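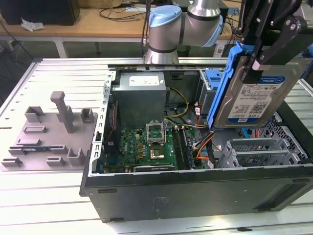
Refurbished machines and the small office: an interview with Anjana Khan

Anjana Khan has spent most of her working life buying computers that somebody else has finished with. She runs purchasing for Karunaratne, a supplier of second-hand office desktops to schools, dental surgeries and small accountancy practices, and before that she managed stock at Fosenberg. We spoke at the firm's Furbridge office on August 7, 2018, mainly about how a used desktop is graded, priced and supported once it has been sold.

The trade depends on leases. Large organisations rent desktops for a fixed term and hand them back in bulk, and the machines go to auction by the pallet. "What you want is sameness," Khan said. "If I can buy 900 units of one model, I can hold spares for it, I can write one set of instructions for it, and the customer can swap parts between desks. A mixed pallet is cheaper per machine and dearer in every other respect."

She grades on two scales, one for the outside and one for the inside, and publishes both. The outside grade covers scratches, missing feet, yellowed plastic and residue from asset labels. The inside grade covers fan noise, dust, the state of the capacitors and the hours recorded by the drive. Many sellers give a single letter. Khan considers this close to useless. "A scuffed case with a quiet fan is a good computer. A spotless case can have been under a radiator for its whole life."

Drives take up more of her time than any other part. The hours-run figure is stored on the drive and can be read with free software, and she advises buyers to read it on the day of delivery and write it down. Her own limit for reselling a mechanical drive is set by hours and by reallocated sectors. A drive with any reallocated sectors is withdrawn, however few.

Erasure is handled separately. Nimal Amarasinghe keeps the erasure records, in which each drive's serial number is matched to the machine it came from, the method used and the result. "If a drive cannot be read from end to end, we cannot say it has been overwritten from end to end," he said. "It is then shredded. The customer who returned it gets a certificate for destruction and no resale credit." He added that disputes usually concern the credit and seldom the data.

On processors, Khan's view is that most office buyers pay for more than they use. Spreadsheets, email and a browser are limited first by memory and then by storage. She would fit a solid-state drive to an older machine before considering a newer processor, and would fit memory in matched pairs where the board supports two channels. Boards themselves are rarely repaired. A dead board of a common model is replaced from stock, and the processor is moved across if it tests well.

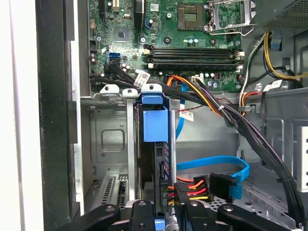 A desktop motherboard with the processor socket open and no memory fitted.

Sockets with contact pins on the board side are a known source of returns. "The pins are in the socket and they bend," said Rezaul Selvanayagam, who deals with warranty claims. "A customer decides to upgrade, drops the new processor in at an angle, and one memory channel disappears. The machine may still start. They ring to say the memory is faulty." He asks for a photograph of the socket, taken under a strong side light, before he accepts a board back. Any unused socket should have its plastic cover fitted for transport. Lost covers are a regular expense.

The standard warranty at Karunaratne is 2 years on the machine, excluding the small coin cell that keeps the clock. Khan does not think longer cover is worth selling on equipment of this age. She prefers to persuade an office to buy one spare for the cupboard, with the same disk image already installed. The spare should be switched on every April and brought up to date. Customers agree to this and then forget, so Dilruba Weerakoon in accounts now sends a reminder with the annual statement.

I asked about prices. Khan would not give margins but was willing to describe the calculation. Freight, testing time, erasure, a new power lead and the expected cost of returns are added to the auction price. Testing time is the largest variable. The firm tracks it in a stock system called Motum, which records when a machine enters and leaves each stage. Stages with long waits are reviewed monthly, and a model which repeatedly overruns is dropped from the buying list.

Her advice to a first-time buyer was brief. Ask for both grades in writing. Ask who pays return carriage. Check that the operating system licence belongs to that machine, and run the fans at full load for an hour during the return period, with the case closed.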